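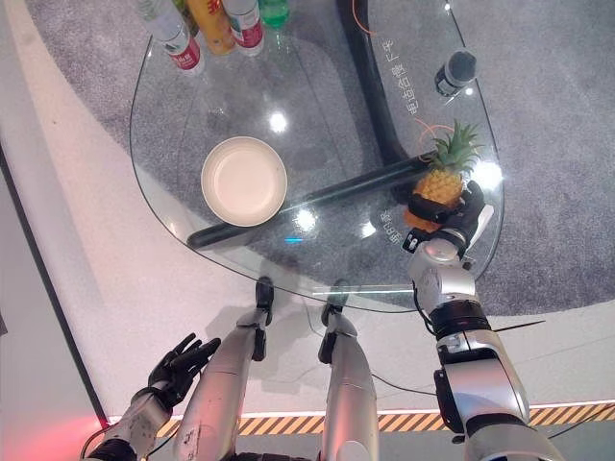
Figure 2. Glass-topped table during the clearing task, seen from directly above, with the bottles grouped at one edge, the bowl near the centre-left and the pineapple held at the right. The support bar and the carpet are visible through the top.

3.2 Transparent tops and the placing of objects

The tables used in the Stolbridge sessions differed in height, outline and finish, but the largest differences in how objects were set down and picked up were found between opaque and transparent tops. This section deals with the transparent ones. It sets out the features of a glass surface that bear on where things are put, then reports the placements recorded and the way in which they were coded.

A glass top presents two surfaces to the eye at once. The first is the plane on which objects rest, which in good light is marked mainly by its edge and by reflections. The second is whatever lies beneath it, in this case the frame of the table and the floor covering. In Figure 2 the straight black bar that crosses under the top is a far stronger line than anything belonging to the surface itself, and the bowl lies just above it. Kerslake and Ifans (see Section 2) suggested that under-surface lines of this kind act as informal boundaries, so that objects tend to be placed on one side or the other and seldom across them. Our records give partial support to this. The tendency was clear for flat and shallow items such as bowls and saucers. It was weak for tall items, and for fruit it was absent.

The outline of the top matters as well. A rectangular table has corners, and corners collect things: bottles, salt, folded napkins, items that have been dealt with and are out of the way. The teardrop-like top has no true corner. Objects that would be pushed into a corner on a rectangular table were instead grouped along a stretch of edge, usually in a tight cluster with little space between neighbours. The four bottles in Figure 2 are a grouping of this type. We refer to it below as an edge cluster, and define it as 3 or more objects of one class standing at the edge with gaps smaller than the width of the narrowest member.

Reflections were a further source of difficulty, for the coders in particular. Ceiling lights appear on the glass as bright round patches, and in overhead views these may be close in size to the base of a small cup. Bottles also throw white highlights on the glass below them, which makes the line where the bottle meets the table hard to fix. Jin coded the first batch of frames without a rule for reflections and found that repeat coding of the same frames gave base positions that shifted from one pass to the next. A rule was then adopted. The base of an object was taken as the lowest point of its own outline, ignoring any highlight continuous with it, and a bright patch was treated as a reflection unless it had an edge that occluded part of the frame or carpet. The first batch was coded again under this rule, and only the second coding is used in what follows.

Across all sessions with transparent tops, 1,772 frames were examined. Of these, 1,357 were retained. The remainder were set aside where the edge of the top could not be traced for at least half its length, or where the object of interest was hidden. No frame was excluded on the ground of clutter alone. Each retained frame was coded by Ondieki or Jin for object class, position relative to the edge, position relative to any visible under-surface member, and state (resting, held, or in contact with both hand and table). The last category was needed more often than expected. On glass, an object that is gripped and an object that is gripped and still bearing on the surface can look the same from overhead, and where the coders could not tell the two apart the frame was marked as undetermined for state but kept for position. The held pineapple in Figure 2 was coded in this way.

Object classes were kept broad. Containers for drink were coded together as bottles whatever their contents, colour or label, and no attempt was made to separate full from empty. Bowls were coded by rim height, as shallow or deep. Fruit was coded by kind, because the way it can be held varies so much. A pineapple offers two quite different regions: the body, which is rough and gives good purchase, and the crown, which is stiff but spiky and was seldom used as a handle. In the retained frames showing a pineapple in the held state, the grip was nearly always on the body and most often towards its lower portion, with the crown left free. This has a consequence for placing. An object held low brings the hand close to the surface at the moment of setting down, and on a crowded table the space needed is that of the object and the hand together.

The effect can be seen in the distribution of fruit positions. Round fruit was placed in bowls where a bowl was to hand. Pineapples were not, the shallow bowls supplied being too small to hold one securely on its side, and they were instead given an area of their own, well away from the bottles. Lloyd has proposed that this spacing reflects concern over knocking down tall, narrow objects. An equally simple reading is that the edge cluster had already been formed by the time the fruit was dealt with, and that the opposite part of the table was free. The present material does not decide between these. A planned comparison in which the order of objects is reversed was begun in November and will be reported separately.

Two limits on the findings should be stated. First, the transparent tops were all clear. Tinted and frosted glass are common in domestic settings, and the Dalum inventory lists both, but neither was available to us. A frosted top would hide the under-surface members and might be expected to behave as an opaque one with regard to the boundary effect, while still giving bright reflections. Second, the carpet was a plain grey throughout. A patterned floor seen through the top would add lines and blocks of colour of its own, and these may compete with the frame of the table. Triantafyllou's account of placement on glass shelves reports an effect of this sort for patterned linings, although shelves are viewed from the front and the cases are not strictly alike.

The position of the viewer also deserves mention. All coding was carried out on views from overhead or nearly so, where bottles at the far edge of the top are often only partly visible and may have to be identified from the body or label. From a seated position the same cluster would screen much of what lies behind it — and the under-surface bar, so plain from above, would be seen at a shallow angle and partly lost in glare. Whether the boundary effect holds for a seated person is therefore open. We return to the question in Section 4, where placements on opaque tops are treated by the same method and the two sets are compared.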